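Clurkwood bench notes, July

Picked up the adhesive creep question again. The Kuven hide glue samples from the last batch have now hung long enough to compare with the Baptista fish glue. All lap joints are maple on maple, grain parallel, same clamp, same dead load. The loaded rack stays in the north cupboard, away from the window.

**Hide glue.** No slip I can measure on the joints closed within 7 seconds of spreading. The slow ones have a dull line at the edge and moved under load. Consistent with the glue gelling before the clamp went on. I warmed the maple for half of the set and should have done it for all of them — cold wood is probably a bigger factor than the mix.

**Fish glue.** Longer open time, easier to place. Crept more in the damp spell, then stopped. I don't trust the readings from the top row because the pointer was rubbing on the card. Redo those.

Mixing record: dry glue soaked overnight in cold water, then brought up slowly in the water bath. Pot held under 80 grit-sieved lumps the first time, which was a mistake; the coarse pieces never took up water evenly. Crush finer and strain through cloth. Discard any pot reheated more than 3 times.

Masking for layout still matters more than I expected. Tape lifted from kraft paper takes fibers with it if it has been down too long, and the fibers end up in the glue line if the samples are assembled on the same sheet. Fresh paper for each batch from now on.
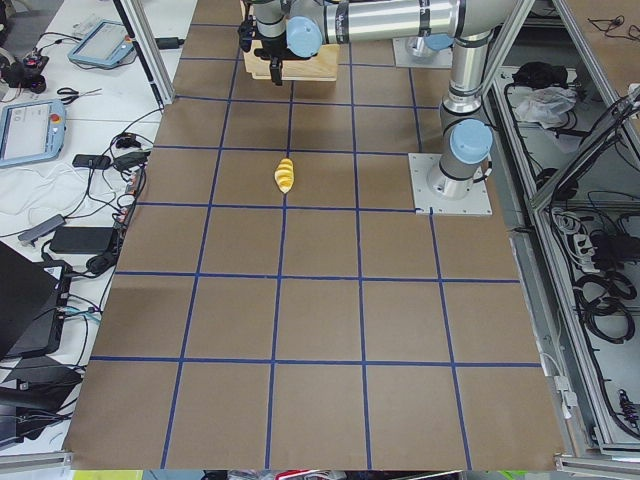 ## Still open

- Flillar gauge drifts after a long session. Zero it before every reading and write the zero down, even when it looks right.
- Run one set to 1,000 hours without touching the rack. Every time the cupboard door is opened the humidity trace jumps and takes most of the evening to settle.
- Try a small addition of glycerin to the fish glue. Expect a tougher film and worse creep.
- Old notes give clamp pressure by turns of the screw. Useless for comparison. Use the spring clamps with the marked travel.
- Broken joints: save both halves, tied together, with the failed face covered. Two of the Kuven pieces are already scuffed and can't be read for wood failure.

Pot cleaned and soaking as of 5:40. Next batch weighed out dry, in the jar behind the scale.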